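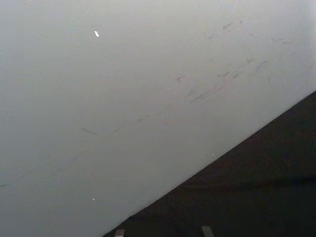
Can you wash a wall finished in flat or matte paint?

Most of them can be washed gently with a soft sponge and lukewarm water, as long as the paint has fully cured. Older flat paints are the exception and will sometimes come away on the sponge, so test a patch behind a door first.

What you need

Two buckets
A soft cellulose sponge and a clean white cotton rag
Mild dish soap with no colour or scent added
A white vinyl eraser
An old bedsheet or drop cloth
Leftover paint and a small foam roller, if you have them

Before you start

Leave new paint alone for at least 4 weeks. It will feel dry the same evening but it marks easily until it has hardened. In the downstairs hall at our place on Ross Street I went at it too early, and there is still a shiny patch beside the coat hooks.

Dust the whole wall from the top down with a dry rag or a microfibre mop. Dust plus water makes grey streaks that are harder to shift than the original mark.

Lifting scuffs

Try the eraser first. Use light strokes in one direction and brush off the crumbs as you go. Rubber marks from shoes and chair backs usually come up this way and you may not need any water at all.

For what's left, put a few drops of dish soap in the first bucket and plain water in the second. Wring the sponge until it no longer drips. Dab at the mark, then wipe with almost no pressure. Rinse with the second bucket and pat with the rag.
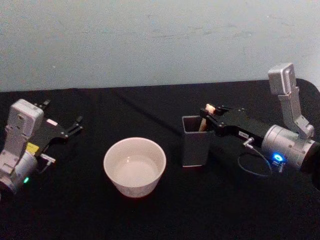

Work on an area no bigger than a dinner plate and let it dry for 15 minutes before deciding whether to go again. Damp paint looks darker, and it is easy to keep scrubbing at a stain that has already gone.

Melamine sponges do work, but they are a fine abrasive. On flat paint they polish the surface, and you will see the spot whenever light comes in from the side. I keep them for baseboards and doors – anything in semi-gloss.

Greasy marks

Kitchen walls and the area around light switches need a bit more. Mix a tablespoon of baking soda with enough water to make a thin paste, put it on with a fingertip, wait a minute and blot it off. Keep water well away from the switch itself.

When it won't come off

Stir the leftover paint well and strain out any skin. Use the foam roller with very little paint on it and feather outward from the mark. A brush leaves a different texture and the repair will show. Karine Cloutier, who painted our upstairs, thins her touch-up paint slightly with water, and that blends better on walls more than a couple of years old.

If the patch still stands out once it's dry, repaint that wall from corner to corner. One coat is normally enough over the same colour.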